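Against the Folded Sweater

A closet firm called Gudico will sell you 11 rules for knitwear. I own a red sweater and a bed, and have managed with none of them. The bed is where clothes go to be considered.
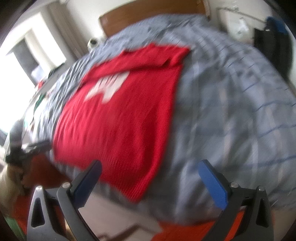 My mother would say a bed is for sleeping in and a drawer takes 50 seconds. She's right, and I have never once used those 50 seconds.

Still, I hold that flat on the duvet is a respectable way to keep a knit – at least until November, when I'll want it anyway. Bundled up with the bedding, I admit, is harder to defend.

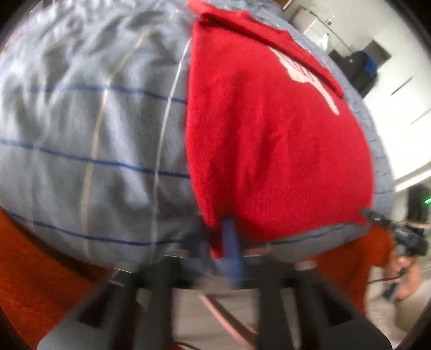 What the drawer is for

Cables, mostly.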